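Small Fittings on a Shared Table: Laying Out the Kinia Workspace
Project report, Pukero course in workshop practice

Our group spent most of October on what sounded like the easiest part of the whole assignment, the table.
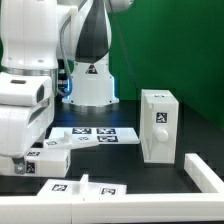

We had a black tabletop to work with, and a short list of parts that had to live on it together: a flat tray, a smaller plate, a block, and an upright box with a round knob on the front. The parts are white and carry printed black-and-white markers, which made them easy to find against the dark surface, and we were grateful for that more than once when somebody had moved things over lunch.

The first week went to the tray. We had planned to keep it near one side, and on paper that looked lovely and tidy, but when we tried it with the class at Nenadby everyone ended up reaching across everything else. So we moved it to the middle and built the rest of the layout out from there. The markers gave us a bit of trouble too – the ink wears with handling – and next time we would print spares at the start and keep them in the drawer.

The upright box was my favorite piece, I will admit. We went through 3 versions of the knob before we had one that felt good in the fingers, and the round one won easily. The Katayama handbook suggests a square grip for this sort of thing, but our testers kept complaining about the corners (and they were right, I tried it for an afternoon).

We ran 28 trials of the final layout and wrote up each one on the same evening. In 5 of them the small plate was put back in the wrong spot, nearly always by people new to the table. A drawn outline on the surface might help with that, and we have left a sketch of one in the project folder for next year's group.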